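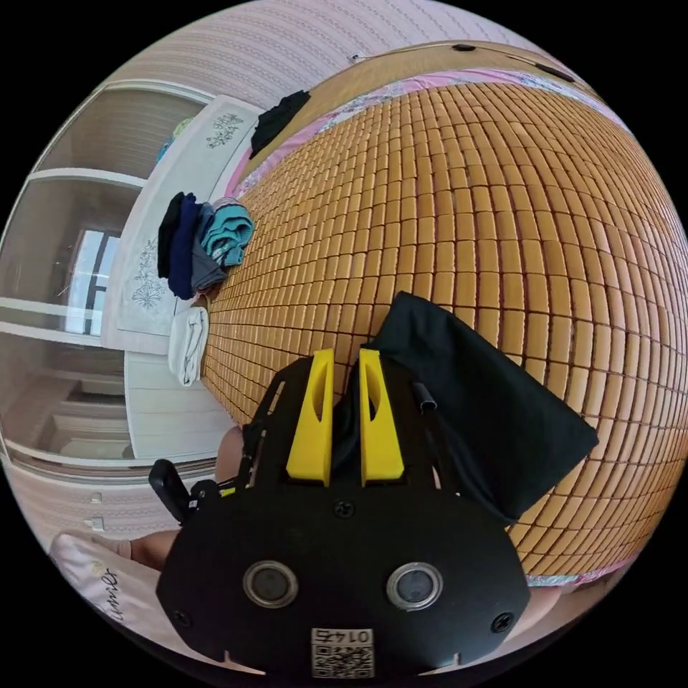
The bed is the wrong table, says Yu-na Son

I went in doubting that anyone needs to be taught how to fold a black T-shirt. Yu-na Son has been selling a class on it through Skastilura for 2 years, at $80 a seat, and she doubts plenty of it herself.

"Most folding advice is written by people with a big clean counter," she said. "Everybody else folds on the bed."

Her complaint about beds is that they give under your hands. A bamboo tile mat helps, in her view, though she won't go as far as the Nanevby catalog, which calls its mat "a folding surface for life."

"It's a mat. You sleep on it. It's firmer than a sheet, fine."

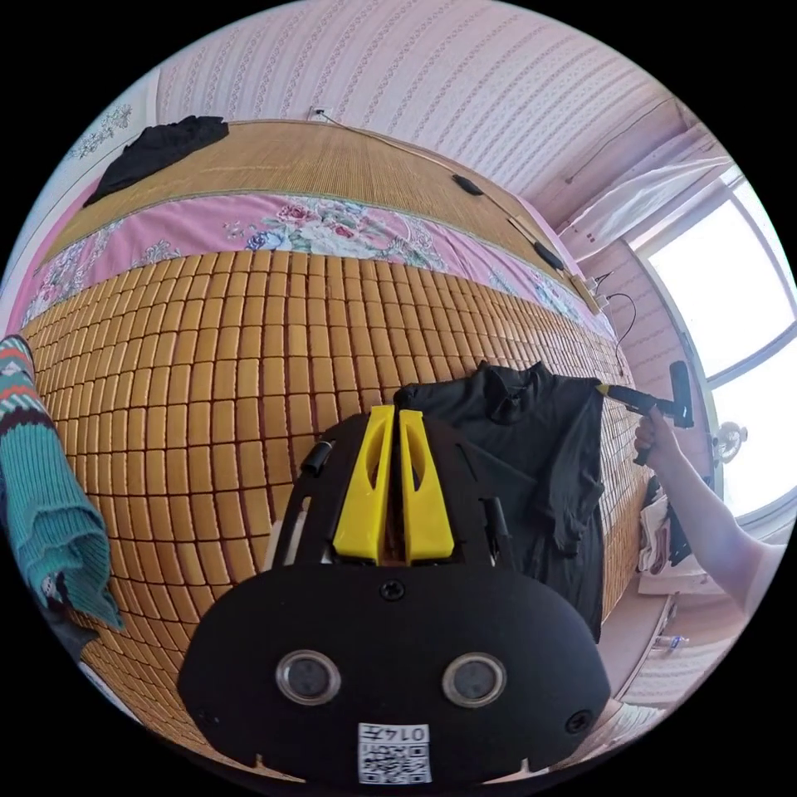 She is just as hard on the order people work in. Collar first, she says, then the shoulders, then each sleeve pulled out straight before anything gets turned in. I asked if the sleeves really matter once the shirt is in a drawer. She thought about it longer than I expected.

"For a work shirt, yes. For a T-shirt you wear to wash the car, probably no. I wouldn't tell a class that on the first day."

Black cotton gets its own half hour, which struck me as padding. Her case is that the seams are hard to find on dark cloth, so people grab whatever corner is nearest and lift. 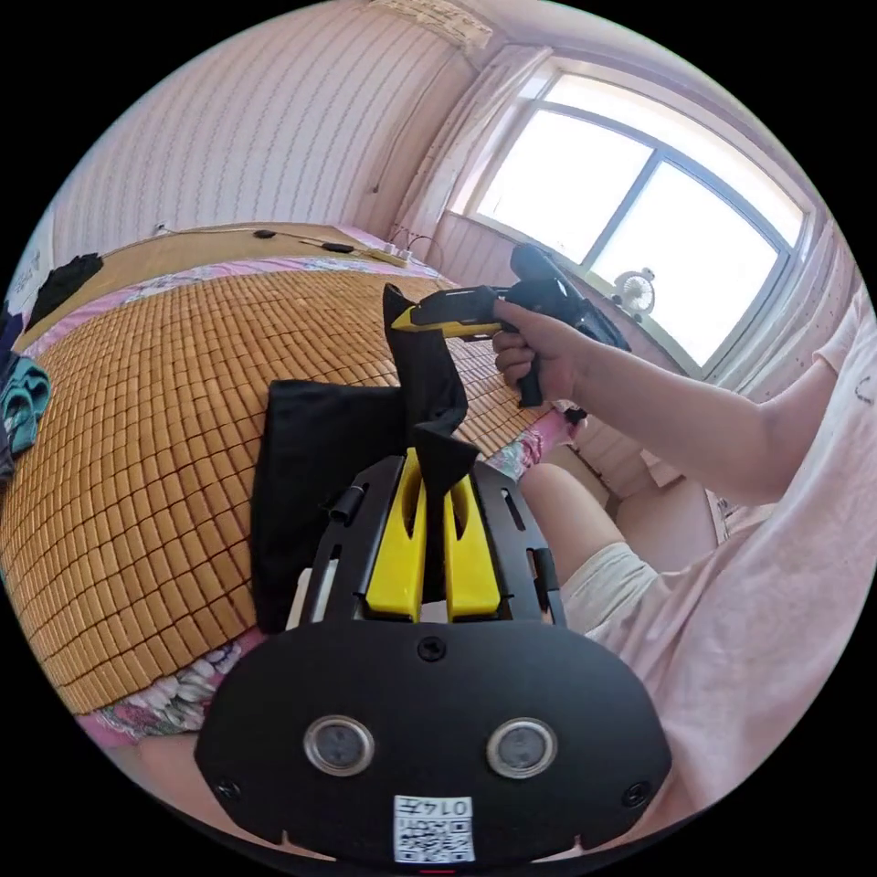 Kwak, the laundry chain, disagrees in its own handout, saying a shirt should be picked up by one corner and shaken before it ever touches a surface. Son has read it.

"Shake it, sure. Then you still have to lay it down, and now it's twisted. They skip that page."

She has tried the plastic folding board from Pandalbridge too and gave hers away. It made every shirt the same size, she said, and her drawers aren't all the same size.
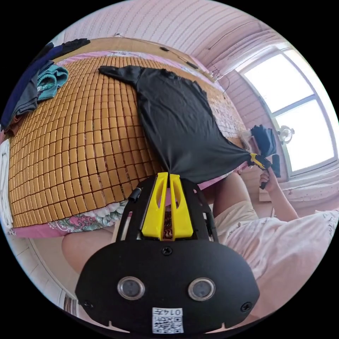 What the class leaves out

Fitted sheets. Son says she can fold one in a way that looks good for up to 300 seconds, and she doesn't think that's worth anyone's money.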